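3. What Counts as a Group? Loose Blocks on a Plain Board 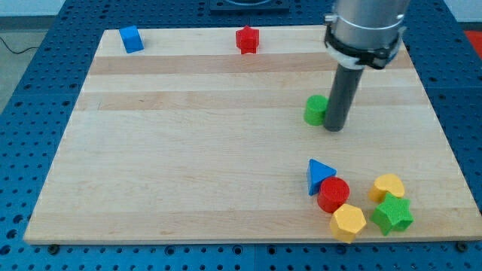
Figure 3. Painted wooden shape blocks on the maple board. A blue cube and a red star lie toward the far edge, well apart, while five blocks sit close together near the front.

3.1 The board and the blocks

Anyone who has put a set of wooden blocks in front of other people knows that the blocks will be arranged, and that the arrangement will then be defended. Our interest in this section is in the words people use for the result. "Together," "over there," "by itself" and "kind of near" did most of the work in our transcripts, and the last of these did far more than its share.

The set used throughout is the Prokari shape set, eight painted blocks in plain colors. The shapes are easy to name, with one exception: the triangular prism was called a triangle, a wedge, a roof, a tent and, on two occasions, cheese. We accepted all of these. The board is made of edge-glued maple strips in slightly different tones, and we picked it over a painted one so that there would be no grid for people to lean on. They leaned on the strips anyway. Several described a block as being "one stripe up" from another, with great confidence and not always the same idea of where a stripe began.

3.2 Layouts

We prepared 50 layouts by hand and photographed each one. Earlier studies of grouping words, including our own Menzies study, mostly used dots on paper. Dots have the advantage of staying where they are put and never falling over. They also have no top, no front and no sides, which makes them poor stand-ins for the things people really talk about when they clear a table or hunt for their keys.

The layout in Figure 3 belongs to the type we call "crowd and strays." The five blocks at the front were described as a group by nearly everyone, and the only argument was over what to call it (pile lost, on the fair grounds that nothing was piled). The cube and the star gave more trouble. Both are toward the far edge, with a wide stretch of bare wood between them. Some speakers treated them as a pair, joined by the fact that neither was in the crowd. Others said flatly that two things that far apart are two things.

The green cylinder was the real nuisance. It stands away from the far edge, and it was variously claimed for the crowd, given to the star, or left on its own. A few speakers dropped it from their descriptions entirely, then came back to it at the end in the tone of someone who has found a screw left over after putting together a bookcase.

3.3 Coding the descriptions

Speakers were recruited through the Tokamow panel, and 175 of them completed the full set of layouts. From their answers we drew a sample of 3000 short descriptions for hand coding. Each was marked for three things: which blocks were mentioned, which were placed in the same group, and whether the speaker used color, shape or position first.

Position came first less often than we had predicted. People reached for color, then shape, and turned to place only when they had to — usually after discovering that "the blue one" left some room for doubt. In the layout shown, both the cube and the prism are blue, and the prism sits in the crowd while the cube is off by the far edge. Speakers who began with "the blue one" nearly always had to start over. We counted restarts separately and found 499 of them across the sample, a figure that excludes sighing.

Coders disagreed most over "near." The Stondetti scheme, which we had planned to follow, asks the coder to decide whether a nearness is "strong" or "weak," and offers one page of guidance, most of it about furniture. After a difficult week in June we replaced the two grades with a single one. Agreement rose at once, though we admit that this is what happens when there is less to disagree about. The effect of dropping the grades on the group counts is taken up in Section 4.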